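Notebook, dual-arm bench, Brilthorpe
16 October 2025
Entry by Reet Venckus. Loan Từ to check the cost lines before the request goes in.

Purpose

Work out what the bench needs for the next phase of the plate loading task and fit it inside the remaining equipment money. The ceiling is £3470 excluding VAT. It can't be carried past May, and anything with a long lead time has to be ordered well ahead of that.

The task hasn't changed from the last plan. The bar is a short threaded dumbbell bar, the plates are small black discs, and the spare parts sit in the tray. One arm holds the bar and the other handles the plates. Everything is done with the standard two-finger grippers and the wrist cameras.

Session notes

Went through the handling positions with both arms before looking at any quotes. I wanted the list to come from the bench and not from the catalogue. Main point of interest was the shared hold, where both grippers are on the bar at once.
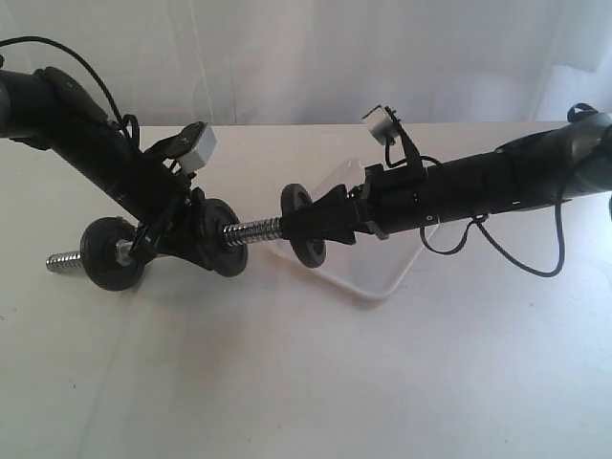
With two grippers closed on one rigid bar, any disagreement between the arm calibrations ends up as side load at the fingers. We have no measurement of that load. Motor current gives a rough idea but the friction in the joints hides the small values, and the small values are the ones that matter when a plate is being started over the end of the thread. Loan's view is that we could get by with a better calibration routine and no sensor. I would like both, but the calibration costs only time, so it goes first.

Grip position also needs fixing in writing. On the smooth part of the handle the standard fingers have little contact area. On the thread they bear on the crests, and I don't like metal thread running against the finger faces over a long series. Added to the list: fingers with a shallow V groove and replaceable pads.

Cable slack is the other item. Both arms have a loop over the wrist, and the right arm has a second one hanging below. Slack is needed for the full wrist range, but the lower loop takes up working height over the tray. A proper routing kit is cheap compared with a camera lead. 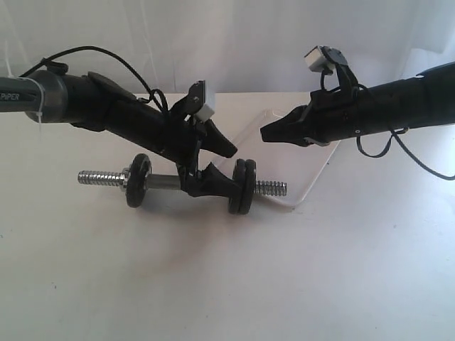

Vision

Question for the budget was whether the wrist cameras are good enough to keep. A replacement pair would use up most of the money and leave nothing for fingers or sensing.

Checked what the camera gives on the approach to a single disc. The disc is black on white, the edge is clean, and the centre hole shows pale against the rubber. For finding the centre that is good contrast. The clear plastic is less helpful. It puts bright lines and patches of glare into the view, and a simple threshold will pick those up as edges. 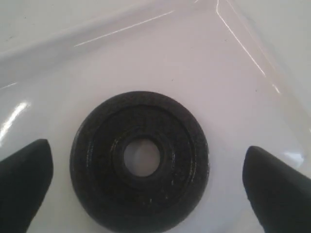 Wrist view on approach, jaws open either side of the disc. Glare on the plastic to left and right.

Conclusion for purchasing: keep the cameras. Spend a little on the surface instead. A matt white insert would remove most of the reflections and give the discs a fixed height to sit at. Loan suggested polarising film over the lights as well. We can test that with offcuts from the store, so it isn't on the request.

Disc colour against finger colour is a separate matter. Black fingers next to a black disc are easy enough to separate while there is a strip of white between them. Once the fingers close, that strip goes. Specify the new finger pads in light grey or blue. Mạc can mould either and charges the same.

Quotes

Brernine, V-groove fingers with replaceable pads, £401 per set, one set per arm. Lead time six weeks from receipt of order. They have our bolt pattern on file but want it confirmed by drawing.

Catitmont, wrist force sensor, single unit. Written quote not in yet. The figure given over the phone was inside what we have left, but I'm not entering a phone figure as a cost. Need the quote to state whether the adaptor plates and the signal lead are included. Last time they weren't.

Mạc, replacement pads in a light colour. Minimum order is 100 pads at a flat price of £100. That is more than we need, but smaller batches cost nearly as much once the set-up charge is added.

Cable routing kits, from general stock, £100 for both arms including clips and sleeve.

Matt insert for the tray area, cut in our own workshop from sheet we hold. No charge to this budget.

Cost lines as they stand

Fingers, three sets at £401 (two fitted, one spare): £1203
Pads: £100
Cable routing: £100
Committed if approved: £1403
Left for the force sensor and adaptors: £2067

The spare set of fingers is the line most likely to be questioned. With a lead time of six weeks, one bent finger stops the bench for longer than the whole data series is planned to take. If the Catitmont quote comes in over £2067 the spare goes first, then the sensor is looked at again.

One sensor or two

A single sensor has to go on one wrist, so the choice needs making now. Two positions to compare: on the arm that holds the bar, or on the arm that moves the plate.

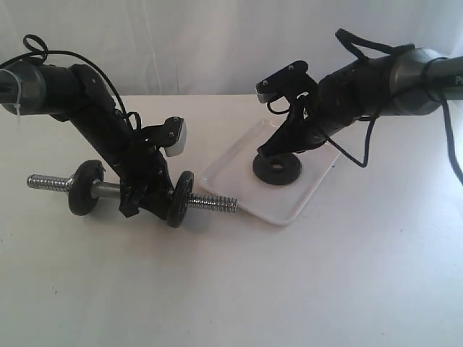

Sensor position, decision

Fit it on the holding arm, which in the layout we are using is the left. Reasons for the record:

Contact force from fitting a plate passes through the bar to the holding wrist in any case, so it can be read there.

The holding arm moves less during the fit, so less of the signal is arm motion to be subtracted.

The plate arm has to get down low over the tray. A sensor adds length between wrist and gripper, and that arm has less height to spare. Have not measured how much less. To do before the adaptor drawing is released.

Against: a pick that lands too hard on the tray won't be seen at all by a sensor on the other wrist. Loan raised this and I agree it's a gap. We'll cover it with a current limit on the plate arm for the final part of the descent and log every time the limit trips.

The adaptor should be drawn so that it fits either wrist. The extra cost is a second row of holes.

Acceptance

Proposed test once the parts are fitted: 100 plate transfers from tray to bar, same start position, with finger wear checked under the bench magnifier at the end. Repeat with the bar turned end for end. Sensor zero to be logged before and after each run. Anything that drifts goes back to Catitmont under the delivery terms, so the test must be finished inside the return period. Check what that period is.

Open items

RV: bolt pattern drawing to Brernine.
RV: measure clearance of both wrists above the tray at the lowest pick height.
RV: ask Catitmont for written quote, with adaptor plates and lead listed separately.
LT: calibration routine for the shared hold, run with the present fingers so there is a baseline.
LT: check cost lines above, particularly whether carriage from Mạc is in the flat price.
Both: pad colour. I lean towards blue. Loan prefers grey because the blue may shift under the present lights. Ask for a sample of each.

Request form is part filled and saved in the bench folder. Not to be submitted until the sensor line has a real number in it.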